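Gripper trouble at Elgate: bedroom sessions on hold

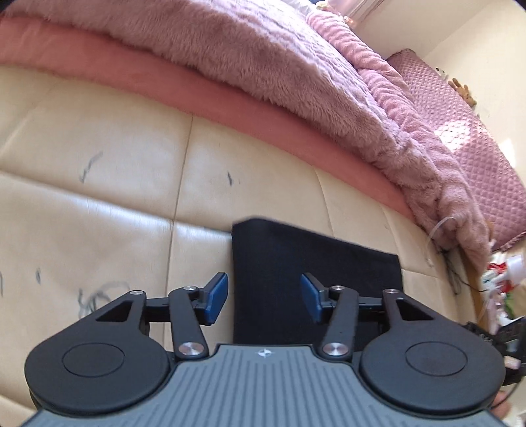 The hand-held gripper at the bed, jaws open in front of the black cloth.

Well, I didn't expect to be writing up a fault this week, but here we are. Our hand-held grippers at Elgate started sticking on Tuesday -- you squeeze, the pads close on the cloth, and then they stay closed when you let go. Ebise Gebru had one clamp down on her sleeve (she's fine, the sleeve less so!) and she pulled all 3 units that afternoon.

Digby Tautahi went through the logs and found 107 late releases out of 460 grabs, nearly all of them on soft stuff like blankets and cloth. He thinks it's the return spring, I still think it's the trigger, and Mimeck, who built them for us, want the units back before they'll say either way. So they're boxed up and going out tomorrow.

Bedroom work is off until we hear back. If you have a unit at home, please don't use it, and call Jarrah Tamihana to arrange a pickup.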